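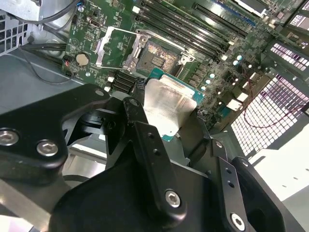 But where does the computer do its thinking, asks a reader from the Baloyi after-school club, and is it in the screen?

Good question! Not in the screen. The screen only shows you stuff. The thinking part is a flat little square called the processor, or CPU for short. CPU = central processing unit. Long name, small thing.

What does it do? Sums. Really, really fast sums. You press a key, sum. You move the mouse, more sums. Say you did one sum every second, 1000 sums would take you more than 16 minutes. A processor is done before you blink.

Where does it live?

On the motherboard. That's the big flat board inside the computer case, often green. Think of a town seen from a plane — thin lines for roads, tiny parts for houses. The roads carry electricity. The processor gets the best spot in town, a square seat called a socket.

What are all those tiny dots in the socket?

Contacts. Lots and lots of them, in neat rows. Each one touches a matching spot on the bottom of the processor. Thats how the messages get in and out. They bend super easy, so no fingers in there. Ever!

And the shiny lid?

The metal on top is a heat spreader. Sums make heat, and the lid passes it along to a cooler that sits on top later. Our old Pleditz computer at Elico had a fan that got dusty every June and it roared like a hair dryer.
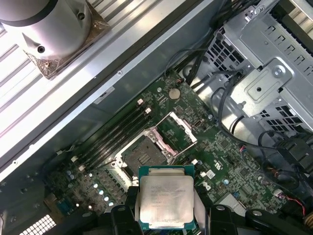

So how does a processor go in? Grown-up job, but you can watch.

Power off, plug out. First thing, always.
Lift the little lever. Open the metal plate.
Hold the processor by its edges. Shiny side up.
Find the matching marks or notches so it's turned the right way.
Lower it straight down. Don't push! It should just sit.
Close the plate, lever back down. The lever can feel stiff, thats normal.

Other bits to look for on a motherboard: long thin slots for memory (memory holds what the computer is working on right now). A round silver battery like a coin — keeps the clock going when the computer is unplugged. Never put one of those in your mouth, they are dangerous if swallowed. And little cans called capacitors, which store a bit of electricity and let it out smoothly.

Try it at home: draw a square, 6 dots across and 6 dots down. Count them up. Now imagine a real socket, with many more than that in a space you could cover with a cookie.

Next time on the Budent kids page: what memory does, and why it forgets.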